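**Re: [sosholm-list] rye starter gone flat, winter loaves**

sent 01/07/2025, from my phone, sorry for thumbs

Hi all, hi Zlatko

Replying to the whole list, couple of people asked me the same thing off-list.

On the rye. Zlatko wrote:

> My starter was going gangbusters right through December and now it just sits there. Same flour, same jar, same spot on the bench next to the kettle. I feed it at night, get up, nothing. A few bubbles down the side. By lunch it's up a bit. I made the Sosholm loaf with it anyway and it came out like a paver, my daughter is using the word "ballast". Do I chuck it and start over or is there some trick? Also is the Jamance flour any good, the shop has it on special and I'm nearly out of the other one.
>
> Zlatko Kovačević

Don't chuck it!! It's cold, that's all. Kitchens here are sitting on fourteen or so overnight at the moment and rye wants mid twenties. In December it was living in a sauna. Yours isn't dead if it's up by lunch, it's just keeping winter hours.

What I do:

- warm water for the feed. Not hot. Baby's bath.
- less starter-to-flour in summer, MORE in winter. I go equal parts old starter, flour and water this time of year
- oven with only the light on, door shut. Put a note on the oven. I have cooked a starter. My sister has cooked two
- or an esky with a jar of hot tap water in beside it, refill before bed

Give it three or four feeds like that before you bake. And don't go by the clock, go by the jar. Rubber band round it at the starting level, bake when it's had a decent rise and the top is just starting to go flat or dimple a bit. Rye never gets that big dome the white ones do so if you're waiting for a dome you'll be waiting till spring.

The paver. Could be the starter, could also be you cut it too soon? Rye needs a full day wrapped in a tea towel before you go near it. I know. I know. But the crumb is gluey till it sets and it feels like it's underbaked when it isn't.

Other thing is the recipe sheet that went round has a mistake in it, which might be half your trouble. It says 239 g water to the 1000 g flour in the second stage. That's if you've already made the soaker. If you skipped the soaker (most people do, it's on the back of the page) you're way short and the dough will be like putty. Wants to be thick porridge, sticks to everything. Wet hands, wet scraper, don't knead it, just shove it in the tin and smooth the top.

Jamance flour: I've had 2 bags. First one was lovely, second one much coarser, same label. Soaks up more water. Fine for the starter, wouldn't do a whole loaf on it without sieving some of the bran out. The Issahaku mill one is dearer but it's the same every time. If we get enough people I'll do a bulk order, need to know by the end of the month, reply to me and NOT the list please or we'll have forty emails again.

Tins. Whoever borrowed the long lidded one after the last bake day can I have it back, its got a dent in one corner so you'll know it.

Blog page for the group is finally back up after the Vover hosting mess. I've put the corrected recipe on, the old feeding chart, and Agathe's caraway one. Let me know if anything's not loading for you, I've only looked at it on the phone.

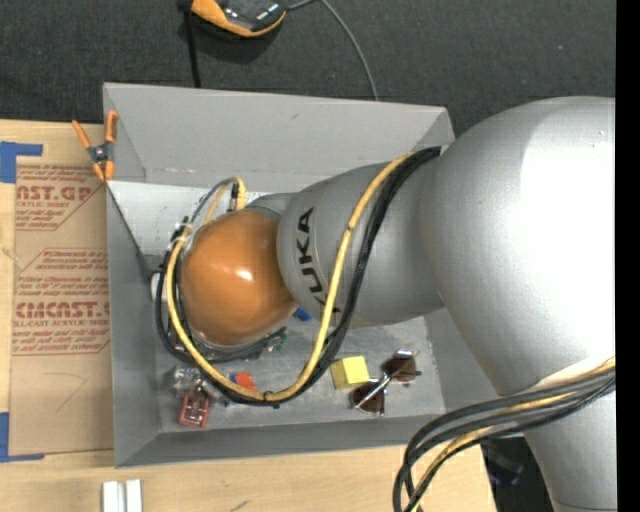 Agathe Le Goff reckons I'm wrong about the caraway by the way, she says it should go in the soaker the night before and never in the final dough, and that toasting it is a waste of a clean pan. Also she keeps her starter stiff all winter, like playdough, and says it holds up far better in the cold than my runny one. She might be right on that, going to split mine and try both next to each other.

One more and then I have to go get the kids. Salt. Somebody asked if you can leave it out. You can but it'll rise too fast then flop, and it'll taste of cardboard. Half is the lowest I'd go, and watch it closely on the last prove.

Next bake at mine, bring your own tea towel and a jar if you want some starter. Oven takes 2 big tins at a time so if you've already got dough ready tell me and you can go first. Will send the adress again closer to it for the new people.

Zlatko let me know how it goes with the oven light thing. And slice the paver thin, dry it out in a low oven, it's really good with butter and pickled stuff.

cheers
Mim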